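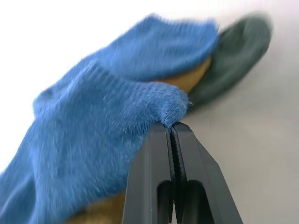 Cheguei a Motdale com duas horas de atraso, os sapatos errados e uma lista de perguntas sobre maracujá que ficou esquecida no banco do carro. A Benedicta Odoi não se importou nada. Já estava entre as latadas, de tesoura na mão, e começou a falar antes de eu conseguir abrir o caderno.

"Se vens perguntar pelo preço, falamos no fim", avisou. "Primeiro vens ver as flores!"

E fui. A Benedicta e o irmão, Nkrumah Odoi, cultivam maracujá roxo há 3 anos numa encosta que antes era só mato e pedra. Têm 200 plantas, quase todas de uma variedade chamada Bonsu, e mais uma fila encostada ao muro com a Rokex, que o Nkrumah insiste em manter e que a irmã arrancava amanhã se pudesse.

"A Rokex dá um fruto lindo e uma polpa que não sabe a nada", diz ela. "O meu irmão gosta porque fica bem na caixa."

O Nkrumah, que estava a atar ramos do outro lado, gritou de lá: "E vende-se!" (Percebi que esta conversa já ia longa antes de eu chegar.)

Pedi-lhe então que me explicasse a polinização, que é a parte que sempre me fez confusão. As flores abrem, duram um dia e fecham. Se nesse dia não passar um abelhão ou outro bicho de tamanho decente, acabou-se o fruto. As abelhas mais pequenas entram, servem-se do pólen e muitas vezes saem sem tocar no estigma.

"No primeiro ano perdemos quase tudo e eu achava que era falta de adubo", contou-me. "Deitei adubo, deitei mais adubo, e as plantas ficaram enormes, cheias de folha. Uma selva! Fruto, nem vê-lo."

Quem lhe abriu os olhos foi o Ekow Abugri, que tem um viveiro mais abaixo e lhe emprestou um pincel. Durante a floração, ela e a prima, Naa Yakubu, passam agora as tardes a polinizar à mão, flor a flor. Perguntei se não era de dar em doida.

"Ao princípio, sim. Depois pões música e a tarde passa. A Naa é muito mais rápida do que eu, mas eu tenho melhor pontaria" – e riu-se, porque a Naa vinha a subir com as caixas e ouviu tudo.

Falámos também da poda, que eles fazem em fevereiro, curta, sem grande pena. O maracujá frutifica nos ramos novos, por isso deixar madeira velha por carinho sai caro. A Benedicta confessou que na primeira poda cortou tão pouco que o Ekow voltou lá no dia seguinte e cortou o resto. Quanto à rega, usam um sistema gota a gota da Dremix, com 2 linhas por fila, e só o desligam quando chove a sério.

Provei um fruto de cada variedade, já com a casca engelhada, como ela manda. Desculpa, Nkrumah, mas a Bonsu ganha de longe: ácida, perfumada, daquelas que ficam na boca até ao jantar.

E o preço? Chegámos lá, claro. No ano passado entregaram 37 caixas a Jui-lin Kwok, que faz gelados e sorvetes na vila e fica com tudo o que é pequeno ou feio. O resto vai para o mercado.

"O feio paga-me a água", disse a Benedicta. "O bonito paga-me o resto, quando paga."

Este ano querem plantar mais uma fila junto ao tanque. De quê, ainda não está decidido. Quando me vim embora, com um saco de maracujás no colo, os dois continuavam a discutir isso ao portão.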